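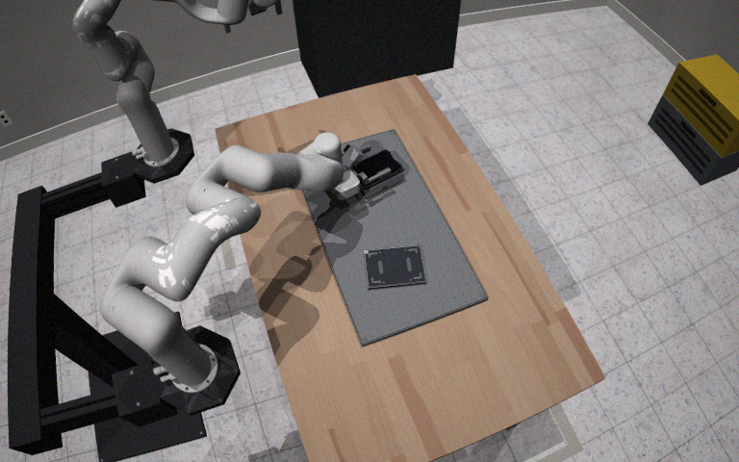
The near gripper at the small black-topped box, in the club's simulated workroom. The flat dark tray is on the other half of the mat.

Home Features Schools Science Archive

June 20, 2024 — By the Mirnance Magazine features desk
Last updated: 9:40 a.m.

The robotics club at Furnemden College meets in a classroom with a sink in the corner and a projector that takes several minutes to warm up. The members work in pairs, one laptop to a pair. For most of this year, the robots they have been working on have existed only on those laptops.

The club is getting ready for the Prarton Two-Arm Challenge, a student competition that holds its final in July. Teams write a program that controls a pair of robot arms at a table. The arms have to pick up a small box, move it to a flat tray and set it down inside the marked area. Early rounds are run entirely in simulation. Teams that get through are given time on real arms at the final.

On paper the task is simple. A person could do it while talking on the phone. The club's first working program took six weeks, and its first version drove the gripper straight down through the tabletop because someone had entered the table height in the wrong units.

A room built from measurements

The organizers supply a basic model of the arms, the table and the parts. Everything else is up to the teams. Furnemden's students decided early that they wanted a full room, with a tiled floor, gray walls, cabinets and shadows. They call the project Vieira, after the street where the college stands.

The argument for a detailed room was a practical one. The program finds the box by looking at pictures, and a program trained on pictures of a bare table on a plain background tends to get confused when the background changes. Two members spent most of the winter on lighting alone. They wanted the arms to throw shadows over the mat, since the real arms would do the same.

The argument against it was speed. The detailed room ran slowly on the club's laptops, and a test that should have finished during a meeting often had to be left overnight. There was a long disagreement about the floor tiles, which are speckled and take more work to draw than a flat color would. The tiles stayed. A few things that had been planned for the shelves and walls did not.

300 tries a week

Once the room was done, the club settled into a routine. Each week the program ran 300 attempts. The box started in a different spot and at a different angle every time, and the tray moved too. On the next meeting day, the members went through the failures.

In the first full week, 100 of the attempts worked. The rest were sorted by what had gone wrong. The largest group had nothing to do with setting the box down. The gripper was arriving at the wrong angle, touching a corner of the box and pushing it across the mat before the fingers could close. The fix was to have the arm pause above the box, turn the gripper to match, and only then go down. It added time to each run, and one pair argued against it for that reason. They were outvoted.

Shadows caused the next group of failures. When the near arm reached over the table, its shadow sometimes fell across the dark tray, and the program lost track of where the tray's edge was. The students changed the order of work so that the program looks for the tray first, while the arms are out of the way, and remembers the position.

The second arm was the other open question. Under the Prarton rules both arms must be present, but a team may choose how to use them. Furnemden tried a handoff, with one arm passing the box to the other in midair. It looked good on the projector and dropped the box more often than it delivered it. The current plan gives the pickup to one arm and keeps the second one raised and clear unless the box starts out of reach.

That raised position has its own problems. The arms share a single platform along one side of the table, and their bases are close together. When both are lifted over the table, the links can come within a few inches of each other. The club now checks every planned movement against the position of the other arm before it is allowed to run.
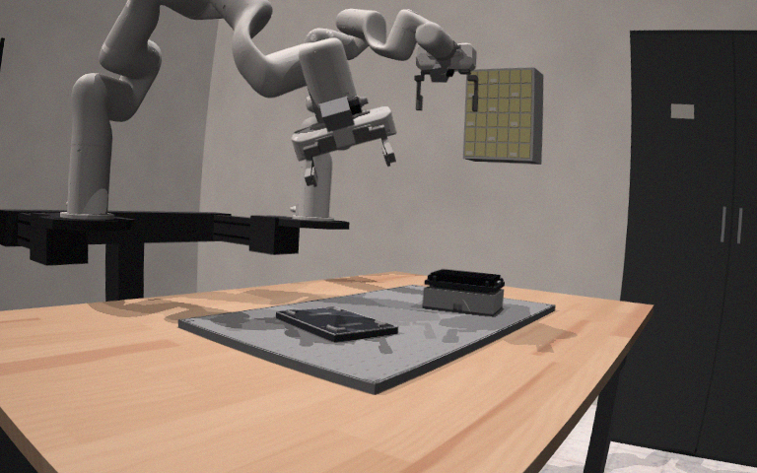
What the judges look for

Scoring in the simulation rounds is done by software. A team earns points for lifting the box, for bringing it over the tray and for leaving it inside the marks. Points come off for hitting the table, hitting the other arm or running over time. Furnemden scored 323 in the spring round. The cutoff for the final was lower than that, so the team is through, but the top entry had 335.

The 12-point gap was nearly all time. The pause above the box costs a little on every run, and there is no plan to remove it before July. The members have been shortening the other moves instead — mainly the trip back to the starting position, which the first program made at half speed for no good reason that anyone could remember.

At the final there will also be a written part. Each team hands in a short report on its failures, with the cause and the change made. The club has kept notes since the first meeting, and the draft is already over the page limit.

Getting ready for the real table

None of the members has run the program on real arms. The college does not own a pair, and practice time at the final is short. Real grippers can slip, and real cameras get bumped. The students have tried to prepare by making the simulation worse on purpose. The box now weighs a little more or less each time, the light changes, and the camera is shifted slightly between runs.

The success rate dropped when they did this, and has been climbing back slowly. The club will keep meeting through the end of term, and the classroom has been booked for two extra weeks after that. New members can join in the fall. They do not need their own laptop.

Next article Back to Features Subscribe Contact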